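Le linge qui ne peluche plus, épisode trois

Vous êtes plusieurs à m'avoir transmis la même publicité depuis la dernière lettre. On y voit un flacon blanc, une cascade et la promesse de « 80 % de peluches en moins dès le premier lavage ». Le produit s'appelle Plamard, il coûte 14 euros le flacon et il revendique 1 577 avis enchantés. Je n'en ai pas lu 1 577. J'en ai lu une bonne cinquantaine, un soir de décembre, et beaucoup parlaient surtout de l'odeur.

Commençons par les 80 %. Quatre-vingts pour cent de quoi ? Du poids des fibres récupérées dans le filtre, de leur nombre, de ce qu'un client voit sur son pull noir avec la lumière de la salle de bains ? L'étiquette renvoie à une note, la note renvoie à un « test interne », et le test interne ne renvoie à rien. J'ai écrit au service clientèle pour demander quels tissus avaient été lavés, à quelle température et avec quel remplissage. On m'a répondu par un bon de réduction.

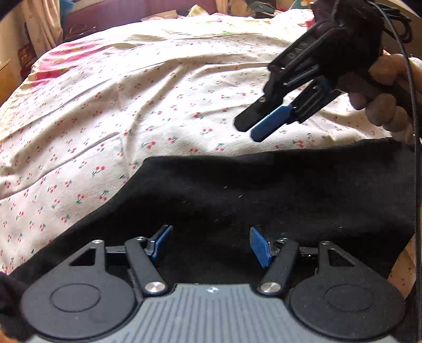 Drap à cerises, tissu noir et quelques minuscules peluches blanches.

Hường Mai, qui a tenu pendant des années la laverie de Mostmont, m'a écouté lire l'étiquette au téléphone et a voulu savoir si on la payait au mot. Pour elle, une peluche vient d'une fibre courte qui s'est détachée, et aucun parfum de synthèse ne la recolle. Elle trie le foncé du clair, les éponges du reste, retourne les tee-shirts et ne bourre pas le tambour. Elle nettoie aussi le filtre, ce que la moitié de ses clients, selon elle, remettaient à une autre vie. Il n'y a pas là de quoi faire une vidéo avec une cascade.

Je veux bien admettre qu'un assouplissant change quelque chose au toucher, et peut-être à l'électricité statique, donc à ce qui reste accroché au tissu foncé. C'est plausible. Mais passer de « plausible » à « 80 % », cela demande des chiffres que je n'ai pas vus, et tant que je ne les aurai pas vus je garde mes 14 euros. Notez aussi qu'un linge neuf perd davantage ses fibres au début. Si vous achetez des serviettes et le flacon le même mois, le flacon récoltera les compliments quoi qu'il arrive.

Dernier argument de la marque, les fibres seraient « protégées pendant 50 cycles ». À deux machines par semaine, cela nous mène à peu près à six mois. Qui se souviendra, dans six mois, de l'état de sa taie au premier jour ? Personne ne garde une taie témoin. Enfin si, Cengiz Değirmenci en garde une, il me l'a écrit après l'épisode deux. Elle est dans une pochette, avec l'étiquette de caisse. Il promet de la sortir au printemps et je publierai son verdict, même s'il me donne tort.
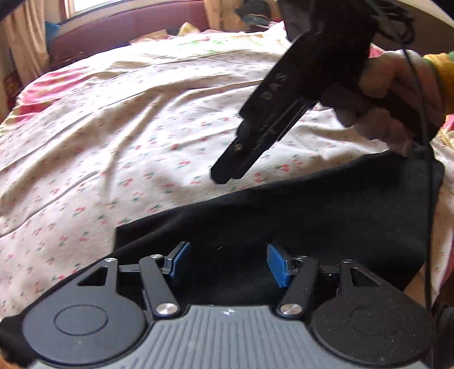
Même endroit, autre cliché.

Quelques réponses à votre courrier. Les boules de séchage Navickas : je n'ai pas d'avis définitif, le fabricant annonce un séchage plus court sans préciser par rapport à quoi, et les miennes ont surtout fait un bruit de chaussures. Le vinaigre blanc : j'en mets parfois, par habitude familiale, et je serais bien en peine de prouver que cela sert. Le rouleau adhésif Dasstead : il colle, il enlève les peluches, puis il faut racheter des recharges. Un gant en caoutchouc légèrement humide fait à peu près le même travail sur un lainage, essayez d'abord sur l'envers.

Si l'un d'entre vous possède une balance assez précise pour peser le contenu d'un filtre de sèche-linge, qu'il m'écrive. Deux charges identiques, une avec Plamard, une sans, et on recommence plusieurs fois. J'avance le flacon, avec le bon de réduction.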